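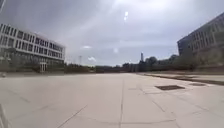

Clarnen Plaza, south paving, with the two drain covers and the kerbed grass strip.

Clarnen Plaza paving: frequently asked questions

These answers cover the concrete paving, joints, drainage and bollards. They are written for event organisers, contractors and tenants of the adjoining building. Page maintained by Morenike Osagie, grounds and civil works.

What is the paving made of?
Large rectangular concrete slabs, pale grey, cast in place with a light broom finish. No sealer is applied. Differences in tone between neighbouring slabs are normal and are not treated as a defect.

What are the dark lines between the slabs?
Expansion joints. Each one is filled with a flexible sealant over a foam backer rod. Do not fill them with mortar, sand or crack filler. A joint packed with hard material can't close in hot weather, and the slab edges will spall.

A joint near my site has come open. Who fixes it?
Report any gap or lifted sealant to the grounds office with the nearest grid reference. Gaps wide enough to catch a wheel or a cane tip are coned off the same day. Other joints are held for the resealing round in August.

Can I park or drive on the plaza?
Private vehicles, no. Service vehicles may cross with a permit, at walking speed, following the route on the permit drawing. Drain covers must be kept clear of wheels and outriggers at all times. They are rated for foot traffic and hand carts.

How is surface water drained?
The slabs fall gently toward the covers, which open into silt traps. The traps are emptied in spring and again after leaf drop. Do not tip wash water, coffee, paint or cooking oil into them. Food vendors have to carry their grey water off site.

May I cover a drain with matting or a stage deck?
Only with a raised deck that leaves 200 mm clear above the cover and has a removable panel directly over it. Flat matting over a cover is refused.

Can I drive stakes or anchors?
Not into slabs or joints, and not into the grass strip beside the kerb, where there is irrigation line at shallow depth. Use ballast. The minimum is 200 kg per leg for marquees, placed on rubber pads so the concrete isn't scratched.

How are stains removed?
Sweep first, then use neutral detergent and a stiff nylon brush. Pressure washing is allowed with a fan nozzle held clear of the joints. Acid cleaners etch the surface and leave a pale patch that can't be reversed. For oil, apply an absorbent powder overnight and call us in the morning.
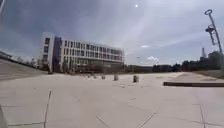

Bollards and access

What are the bollards for?
They mark the limit of vehicle movement in front of the building. Pedestrians, wheelchairs and bicycles pass between them freely.

Can a bollard be taken out for a delivery?
Removal requests go to Ekaette Tijani in the access office, with two working days' notice. Grounds staff do the lifting and refitting. Please don't chain bikes, banners or cable ramps to a bollard.

Who pays for damage?
The permit holder. We inspect the paving before and after each booking, and repairs are invoiced at cost. A cracked slab is replaced joint to joint, as patches don't hold through freeze and thaw.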